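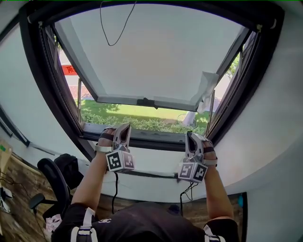 I've put off doing the windows since we moved in, mostly because there are a lot of them and the awning ones are a nuisance. There's a top hinge, the bottom swings out, and the stays only let it go so far. You can open it enough to get air and not enough to get a shoulder through. This month I finally worked my way around the whole place and thought I'd write down what I did, as I'll have forgotten by next December.

The trouble started with flyscreens. We had none at the back, and Zineb from next door told me she'd spent 60 dollars a panel getting hers made up by Grirkora. The colour match was good and they clip in from the inside, so I got a quote for ours. The bloke who measured up, Refugio Chávez, opened and shut everything twice and said he was happy to sell me screens but two of the sashes weren't closing square and I should sort that out first. One had a gap at the latch side you could slide a bank card into.

So before any screens, I did the hinges and stays. I'd always assumed the stays were there to hold the window up and left them alone. They're also what pulls the sash back into line when it closes, and if they're full of grit one side drags behind the other. Ours were full of grit. I went along with an old toothbrush and a vacuum, then wiped each arm down with a damp rag and let it dry in the sun. After that a bit of dry silicone spray on the pivots. Don't use cooking oil, which is what my father-in-law Waldemar Pawłowska did on his, and it went to brown glue within a summer.

The friction screws want a look as well. There's a small one on each arm on most of ours and it sets how stiff the window feels. Too loose and the sash drops shut when the wind gets under it and lets go. I gave each one a quarter turn, tried it, and gave it another if it needed it. Do both sides the same or you'll be back where you started.

The latches were easier. A couple had been painted over by whoever had the house before us, and I cleaned them up with a plastic scraper. One had a stripped screw, so I drilled it out and went up a size. The replacement latch on the laundry window is a Lokness, which isn't the same shape as the others but it was in stock and it shuts.

Seals took the longest. The old rubber had gone hard and shiny and came out in short bits. I bought a 20 metre roll and thought it would do the lot, and it did everything except half of the bathroom. Cut it a touch long at the corners and push it back on itself, don't stretch it. Kacper stretched the first length when he was helping and by the next morning it had pulled back and left a gap at each end. We redid that one.

For the frames themselves I used warm water with a squirt of dish soap and then plain water after. Marlene Fuchs, who used to clean offices for a living, swears by methylated spirits on the glass and newspaper to finish. I tried it on one pane and couldn't see a difference from a microfibre cloth, apart from black fingers. The tracks and drain slots matter more than the glass — if those block up, rain sits in the bottom rail and finds its own way inside. A bamboo skewer is the right size for them.

Altogether the seal, spray, screws and latch came to just under 100 dollars. I'd had a price from another mob, Skumum, to replace the two bad windows outright, and that was 3,000 before painting, so I'm pleased enough to have held off.

The screens are ordered now. One of the hallway windows still squeaks for the last few centimetres before it shuts, and I've had the arms off and back on without finding the reason. If anyone has dealt with the same thing on an older awning sash, leave a comment. I still have half a can of silicone and the bathroom to finish, and the shop doesn't get more seal in until after the holidays.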